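# Teaching a two-arm station to pack a drink order, by remote control

Hello again, and welcome to the part of this series where we finally get our hands on the leader arms. If you followed the setup pages, your Trotlow station is bolted down and both follower arms wake up without complaint. Now we want to show them a task, slowly and many times over, until there's enough recorded motion to train on.

I learned most of this sitting next to Dewanti Ngau, who has recorded more of these sessions than anyone I know and is very patient with people who drop things. My own first set came to 300 episodes, and I threw a good part of it away. The set we train on these days has 3,000, so please don't be discouraged if your first afternoon looks clumsy!

## 1. Decide what counts as done

Write one sentence and tape it up where you can see it while you drive. Ours says "Lid on, cup in carrier, straw in bag." If two people read your sentence and picture different endings, fix the sentence before you record anything.

## 2. Warm up without recording

Drive both arms for ten minutes or so with the recorder off. Open and close each gripper, reach to every corner of the table, and bring the two sets of fingers close together in the middle (gently, gently). You're getting used to the small lag between your hand and the arm, and you'll also find out whether a cable snags when you reach across.

## 3. Lay out the props

Put everything within reach of at least one arm, and give flat things such as lids some room. They are the hardest items on the table to pick up, and a lid jammed against a carrier will cost you the whole episode. Shift the props a little between episodes: turn the bag, slide the carrier over, swap the lids around. Leave some clutter in, too, as long as you can still drive around it.

## 4. Record at an even pace

Start the recorder, count to two, then move. Come down over a lid from above with one gripper and keep the other close by, ready to steady it. If you miss, it's fine to back off and try again in the same episode, as Wulan Yeoh keeps reminding me, and a calm second try is worth keeping. What you don't want is a long pause in midair while you think.

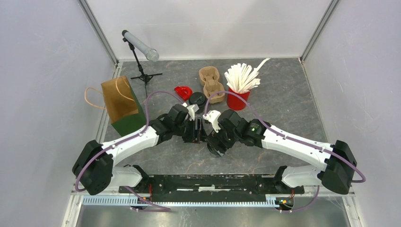

## 5. Reset and label

When the task is done, park both arms, stop the recorder and mark the episode keep, retry or drop while you still remember it. Then put the props back in slightly different places and go again. I take a break every 20 episodes, and my wrists thank me for it.

Once you have a folder of keepers, play a few back at double speed and look for jerky starts. Trim those first, then move on to the training page.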